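Pustum Textile Care Board > Plant Floor > Automation
Topic: Folding cell going in, what happened to your folders?

delmar_flatwork
Posted 2020-10-11
We run a mid-size plant, mostly hotel and gym accounts, 119 people across two shifts. Management signed with Flekora in June for a folding cell on the small piece line. Towels, shop rags, T-shirts, pinnies. Sheets stay on the ironer like they always have.

I lead the small piece table and I've been on it since 2014. What I've been told is no layoffs and "roles will shift." I'd like to hear from people who already have one running. What did your folders end up doing? Did the pay grade change? I'm not looking for a sales pitch or a funeral.

gussetline
Ours has been in for a while. Two folders moved to sorting and inspection, one went to soil side and hated it, one left. Pay grade stayed the same, but the piece bonus went away because there was nothing to count for a person anymore. That was the real cut. Ask about the bonus before you ask about anything else.

mangle_room
Same grade here too. I'll disagree with gussetline on the bonus though. We got ours rolled into base when the line changed over and I came out a little ahead. It depends on who is doing the asking. If you have a steward, get them in the room now.

The work is different. I used to fold all day and think about other things. Now I clear jams and pull rejects, and I have to pay attention the whole shift. My shoulders feel better. I go home more tired in the head.

delmar_flatwork
Thanks, both. We do have a piece bonus so that goes on my list.

Another thing I should have put in the first post. They want some of us to spend part of the week on training work, folding by hand with gear on so the machine has something to learn from. It's at the Cabello Street office, not the plant. I went over for a look. 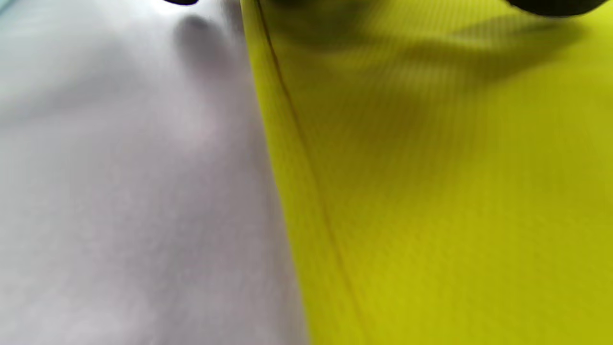
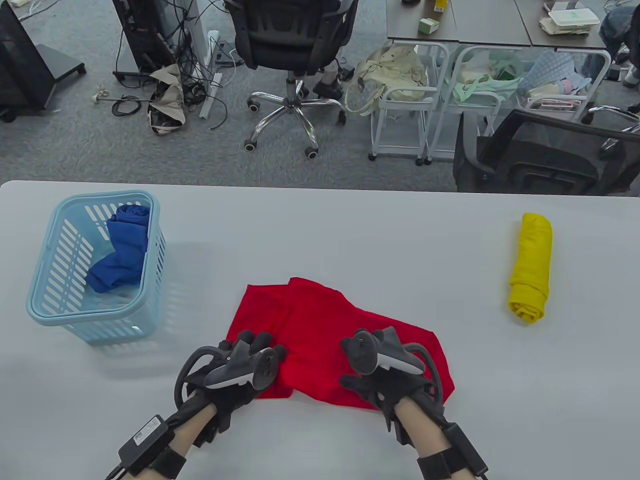

Training work: paid how?

gussetline
Is that at your floor rate or something else? Controllers on the backs of your hands, plus a strap on each forearm. I would want to know what that feels like by the end of a shift.

delmar_flatwork
Floor rate, no bonus hours. Each session is supposed to have a break in the middle. I tried the gloves for a few minutes. You lose some feel for the edge of the cloth, so I was slower lining up corners.

tumbler14
I don't understand why anyone would agree to this. You are teaching the thing that takes your table. At floor rate. They should be paying you like a consultant.

mangle_room
Somebody is going to teach it. I would rather it learned from people who know that a gym shirt and a bar rag don't fold the same. Ours was set up with no input from the floor and the first weeks were terrible. It folded everything to one size and the customer sent carts back.

tumbler14
Then they should pay for that knowledge. I'm not saying don't do it. I'm saying floor rate is cheap.

gussetline
I'm with tumbler on the money. Minimum, it should be floor rate plus whatever your bonus averaged.

ragcart
Supervisor here, different company, we run a Gendari cell. From my side:

1. Get the training hours in writing, with an end date. Ours were "temporary" and ran long.
2. Find out who owns rejects. If the cell spits out 734 bad folds in a shift, a person refolds those, and that person needs to be on the schedule.
3. Ask what happens with odd items. Knits are trouble for ours. Anything with stretch comes out crooked, and we still hand fold all of it.

We kept one full hand table for knits. Nobody planned for that and it's the most wanted spot in the building.

delmar_flatwork
Number 3 is useful. Athletic stuff is a big part of our volume. I'll ask if they have tested it at speed or only a piece at a time.

tumbler14
Let us know what they say about the rate.

delmar_flatwork
Will do. Meeting isn't set yet. I'm bringing the bonus question, the rate, the end date, and who refolds.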